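Home | Notebook | Sessions | Supplies | Contact

Brindow workshop notebook – January
Sound bath, bowl set B

Started at 4:40 pm, after the beginners' breathing group cleared out. Sun-ja Geum led, I kept notes and watched the clock. Purpose was to settle the order of the bowls before we offer the long session at Gedden.

Order tried first: low bowl at the feet, middle bowl at the belly, small bowl near the crown. Sun-ja wanted to go root to crown without skipping, same as we do with the hands-on work. I have always started at the heart and worked outward. We agreed to run both and compare.

Run one, root to crown, 40 minutes. Renji Murakami lay down for it. He said the low bowl was pleasant for a while and then he wanted it to stop. He felt warm across the chest when we reached the heart and stayed with that until the end. Nothing to report at the throat. He does not usually feel much there.

Run two, heart first, also 40 minutes. Sun-ja lay down and Renji played. His strikes are harder than mine and the small bowl rang sharp each time. He switched to the suede mallet partway through and it was better. Sun-ja said the heart opening felt abrupt, like being woken up. She preferred the first order by a good margin, though she had only heard that one from the playing side. 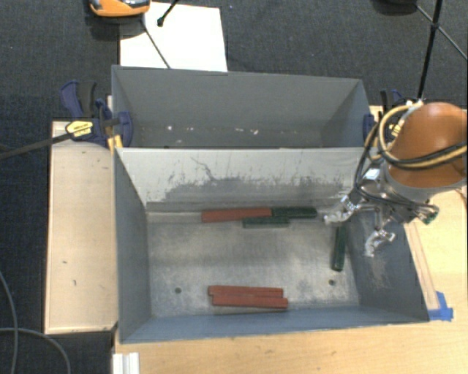 Left a gap of 3 minutes of quiet between the belly and heart bowls on a short third run. That pause did more than any change of order. Renji's breathing slowed and his hands stopped moving. I want to keep it in.

Low bowl reads 204 on Renji's tuner app, give or take as it warms up. The chart from Yang gives a different figure for the root, and the one in our binder gives another again. Sun-ja does not care about the numbers and goes by where she feels it. I would still like one chart that we all use, so new people are not told two things in the same week.

Incense: the Tutden cedar is too strong for this room with the door shut. Half a stick, lit before people come in, then out. Sun-ja got a headache by the end of run two and I think that was the cause – it could also have been the small bowl.

For Gedden: 60 minutes total, root to crown, the quiet gap kept, suede mallet on the small bowl. Closing hum at the end, voices only. Bring more blankets, the floor there is tile. Renji to ask if the heating can be left on past six.

Still open: whether people should hold a stone during the session. Sun-ja says yes, one in the left hand. I find they drop them.

Recent entries
- Hand positions for the throat center, second try
- Cleaning the bowls with salt water
- Breathing count for beginners
- Notes on the Yang chart

Last updated: January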